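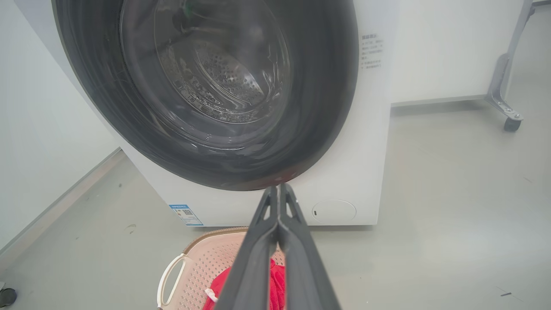 Rultcombe Home List, Issue 43, page 85

Jimetti Low Laundry Basket

Color: pale with a tan rim
Handles: one at each end
Sold: singly or as a pair

I've been selling laundry baskets through this list for a good while now, and the Jimetti is the one I keep writing too much about. We've sold 4,000 of them! For a basket! I still think of it as the thing I ordered because the tall hamper we used to carry had gone out of stock and I needed something to fill the space in the spring list.

So, the Jimetti is low and long, with rounded corners and openwork sides, and it's meant to sit on the floor right in front of a front-loader. That's where I use mine. You open the door, you crouch down, and you pull the wash toward you and let it drop. With the old tall hamper I was forever lifting things up and over the edge, and a sock would go down behind it every single time (I found a whole family of them when I moved the washer in March).

The color is hard to pin down, I'll warn you now. I call it off-white and my sister calls it pink, and under the light in my laundry room we're both a little bit right. The rim is darker, a tan sort of brown with a wicker look to it, and I think that's what makes it nice enough to leave out. It doesn't scream utility room. If you keep your washer in the kitchen or a hallway you'll know why I care about that.

What goes in it? One load from a normal home washer, if you don't pile it up like a haystack. Two bath towels and a few T-shirts sit in there with room to spare. Sports stuff is what I think it does best — jerseys, shorts, all that slippery fabric that slides off the top of a full hamper and ends up on the floor.
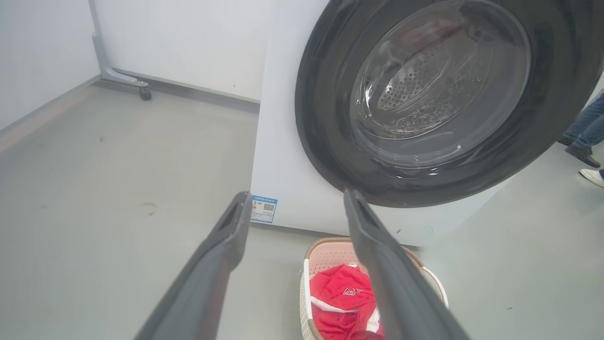
I like being able to see into it from the side, too, even if it's only a flash of color through the openwork. I have one for lights and one for darks and I can tell from the doorway which is which, so I don't have to go over and lift anything. Air gets through as well, and I'd much sooner have a sweaty shirt sitting in this than in a closed bin with a lid on.

Now the handles. They stick out a little from the ends, which I grumbled about at first (I have a narrow hallway and I have knuckles). I've come around to them. They're easy to grab when you're bending down, and you can carry the basket in front of you like a tray. What I wouldn't do is swing it from one handle with a full load in. I've done it, and I wore the load.

Cleaning it is no trouble at all. I take it into the shower with the sprayer when lint builds up in the holes, and an old toothbrush sorts out the rim. Let it drain upside down on a towel. A quick word about front-loaders while I'm here: wipe out the folds of the rubber door seal before you unload, especially down at the bottom. Hair and grit and the odd coin collect in there, and you don't want to drag a clean white shirt through that on its way to the basket. I keep a rag over the edge of the sink for it.

How it compares with the other baskets on this page: the Kirus is taller and rounder and holds more, and if you carry laundry up and down stairs it's the better pick, as you can get an arm around it. The Wan folds flat and slides in beside a washer, great for a tiny apartment, but it does lean when it's only half full. The Jimetti doesn't fold and doesn't lean. It wants a bit of open floor and you need to have that to spare. Measure in front of your machine with the door swung all the way open before you order. People send them back over that more than anything else.

If you're buying two, pick the pair option on the order form and they'll travel one inside the other in a single box. They can grip each other a bit after the trip. Set them on the floor, hold the bottom one between your feet and wiggle the top one out by its handles — a straight yank just makes it worse.
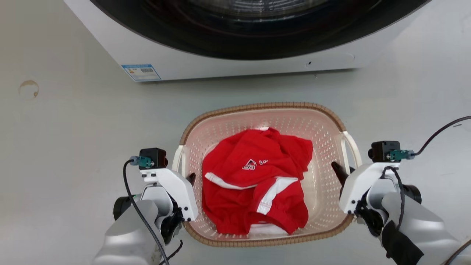 Can I put wet laundry straight into it?

Wet laundry is fine, and I do it every time I unload. The holes let any drips out, so put an old towel underneath if your floor marks easily or gets slick, and don't leave the wash sitting in there overnight.

Returns are the same as for everything else in the list: unused, in the box it came in, with the order slip. Matching lids were in the last issue and are sold out. I've asked Jimetti for more and will put them on this page when they come in.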